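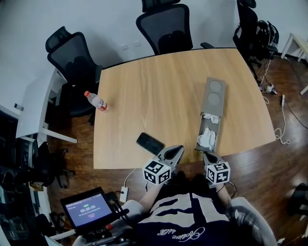

Hi Akosua,

Sorry this one is a few days behind, I wanted to get through the second round of grip tests before I wrote anything down. Short version: we've tried both hand-held pairs now, the Sornero and the Clondik, and I have a favorite, but I'm not ready to spend your money on it yet.

So, the Clondik pair first. They're lighter and everybody picks them up first, me included! The trouble is the fingers. They flex nicely on soft stuff (crumpled tissues, cloth, a sandwich bag) and then they twist on anything with weight to it. A full water bottle on its side was the worst. You get it an inch up and it rolls out of the grip. Out of 80 bottle lifts we had to throw away 9, all of them for that same roll.

The Sornero pair is heavier and my wrists know it after an hour, but on the same 80 lifts we only lost 3. Phones are hard with either one. Flat, thin, face down on a table, there's just no edge to get under, and what works best is dragging it to the table edge and pinching it there. Fraser thinks thinner fingertips would fix it. I think he's right but he's also been wanting an excuse to use the printer.

Tracking is in better shape than in my last report. The marker cubes at the base of the grippers read well from the head camera as long as you keep your elbows down. Cross your hands and one cube hides the other, and then the Tian software guesses, and its guesses are terrible. We've started telling people to sit square to the table and work with hands apart, which felt silly to write into the instructions but made a big difference on cleanup.

Money: we're under on hardware and over on hours, mostly mine, mostly recalibrating. I'd like to move what's left of the travel line into a second set of fingertips if you're OK with that. It's a small amount and I can send you the numbers separately.

Still to do: the two-handed tasks (opening caps, passing things across), a proper look at the Mikach controller, and a longer session with people who haven't used any of this before. I'd planned on having all that done by the end of September and I still think we'll make it, unless the Mikach firmware gives us the same grief it gave us in the spring.

Let me know about the travel money when you get a chance, Fraser has the fingertip drawings ready to go.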